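Section 3: Working out what to buy before you order the arm

I've helped set up four of these benches now, and every one went over budget for the same reason - we priced the arm and forgot the rest. So do this section with a pencil before you ring anyone.

1. Write down the one job you want done first. One job, please! "Move cups from the left side to the right side" is fine. "Help out in the lab" isn't, and the people at Mornier will quote you for the moon if you send them that.

2. Measure the heaviest thing you'll lift, then add the weight of the gripper. Our heaviest part was 600 g and I'd clean forgotten the gripper, so my first quote from Plinov was for the wrong size of arm altogether.

3. Measure the table. Ours wanted 78 cm of clear reach from the base, and you'll need floor space behind for whoever has to crawl under and sort out the plugs.

Note: Ask for the mounting plate as a separate line on the quote. Ochoa include it, Cerneo don't. 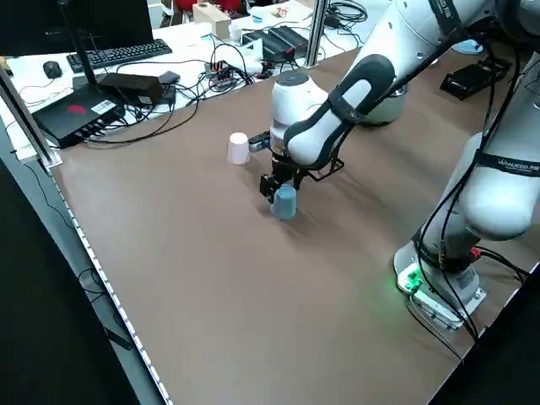 4. Budget for the second table at the same time as the first. I mean the one for the computer and all its hangers-on, and it fills up faster than you'd think. By the time you've got a monitor, a keyboard and mouse, a power strip and the various black boxes with cables coming out of them, a whole desk behind the arm has gone, so put that desk on your list along with the leads. I allow 1000 pounds for this lot and I've never had much change.

5. Buy your test items cheaply and buy plenty. Plastic and paper cups do nicely, and Elvia Maldonado in purchasing will thank you for not putting real stock under a gripper in the first month.

Caution: Don't order fingers for the gripper until you've tried the standard ones on your own parts. Custom fingers can't be sent back (ask me how I know).

6. Add 30 days to whatever delivery date you're given. Ours was promised for February and I'd already booked the electrician - twice.

7. Send the finished list to Azucena Ocampo for a second look before it goes for signing. She's very good at spotting a missing cable.

Note: Leave the service contract off the first order. You can add it later at the same price, but do get that in writing.

Related sections
Section 2: Choosing a room
Section 4: Unpacking and bolting down
Section 5: First power-up
Spare parts price list

Questions about this guide: Azucena Ocampo, bench set-up | Updated 2023-05-08 | Back to top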